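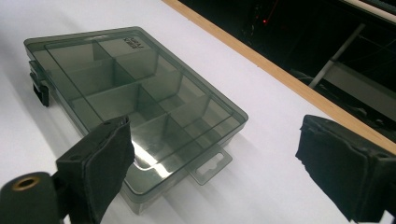 The new box for my beads, with the lid closed.

May 31, 2018

For many years I kept my beads in jam jars. It looked pretty on the shelf, but every time I wanted to make a bracelet I had to open all of them, and my small table in Aravena was full of lids. In February I dropped one jar with 500 seed beads in it. I am still finding them under the radiator.

My neighbor Paloma Holloway told me to stop with the jars and buy a proper organizer. I went to the hardware store, to the part where they sell screws, and I found this one hanging between the fishing things. The plastic is a smoky gray-green and you can see through it, so I do not need to write labels. It has a black latch on the short side and a flat tab with a hole for hanging. I would like to put a nail in the wall and hang it there, but I am a little afraid of what happens if the latch opens.

Inside there are many small compartments, and some look larger than the others. I have decided to give the larger ones to the glass beads from my aunt, and to keep the clasps and the rings together in one row. The seed beads I will sort by color, but only the colors I really use. The brown ones I have had for 5 years and I never liked them.

One thing I must be careful with is the lamp. The lid is shiny, and in the evening I see more of the light than of what is under it. I moved the lamp 2 times already.

Next week I will begin with the blue beads. If somebody wants the empty jars, please write to me, they are clean and they have all their lids.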